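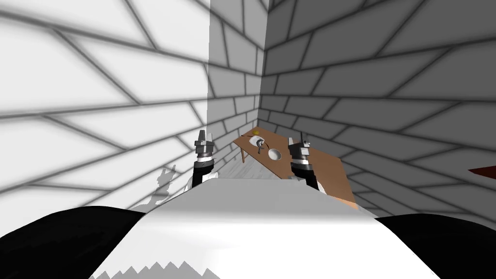

Simulation Failure Analyst, Kirkex, Brindton

Full time, two days a week in the office if you can stand our kettle

In October our two-armed robot, Bellow, passed its table-clearing test in simulation 1,000 times. We then let the real one try it. It managed 13 clean runs before it pushed a bowl off the table, reached for where the bowl had been, and closed its grippers firmly on the edge of a plate. The plate did not survive. The stop button worked, everyone was behind the line, and the only injury was to our confidence in the simulator.

We would like to hire someone to find out why, and then to keep finding out why.

You would spend most of your week in the simulated room, with a table, a plate, a bowl and a robot that believes it is doing well. Your job is to make it do badly before the real one does. That means changing friction, weight and timing, replaying logs from the failed run, and writing up what you find so that an engineer in a hurry can follow it. You would also have a say in when Bellow goes back to live testing — and we mean a proper say, with a veto.

You will need:
Good Python and some experience with a physics simulator
At least 2 years spent testing or debugging machines that move
Patience with contact models
A willingness to tell the people who built something that it is broken

A degree is fine. So is not having one.

The post reports to the safety lead at Fourie, our parent company, and not to the robot team. We learned that one the expensive way.

To apply, send a CV and one page on a fault you chased for far too long. If you never found the cause, send it anyway. Applications close at midnight on Sunday. Interviews are in Brindton and include lunch, served by people.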